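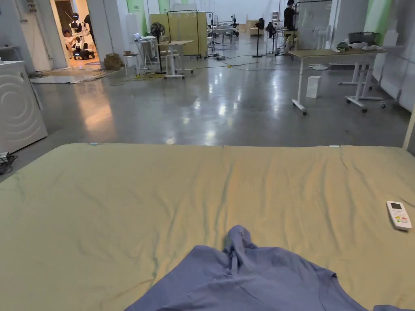

October, by Stamano

I have stopped folding clothes on a table. The bed is better. It is wide, it is the right height if you kneel, and a creased sheet does no harm to a shirt. Last month I bought a folding board from Jollum and used it for 11 shirts before going back to the mattress.

My one rule is to clear the bed first. Remote controls get folded into jumpers, and mine spent a night in a drawer. People say a bed is for sleeping. Mine is free all day, and folding takes me about 60 minutes a week.

219 shares
11 comments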